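I finally got around to descaling my kettle this month (the poor thing looked like a seashell inside!), and a cup of plain white vinegar did nearly all the work.

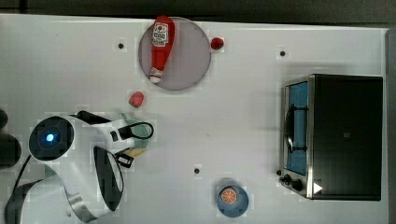

Vinegar also does wonders on drains, and I go through so much of it now that I buy the big Stomico jug. Anything sticky gets a wipe too, like a ketchup bottle left lying across a gray plate, and I do the cap while I'm at it. Just rinse well afterward, or your whole kitchen will smell like pickles.

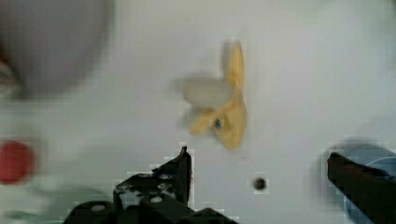
Something yellow on the white tabletop.

Next up is the oven door, and I'm open to any tips you have!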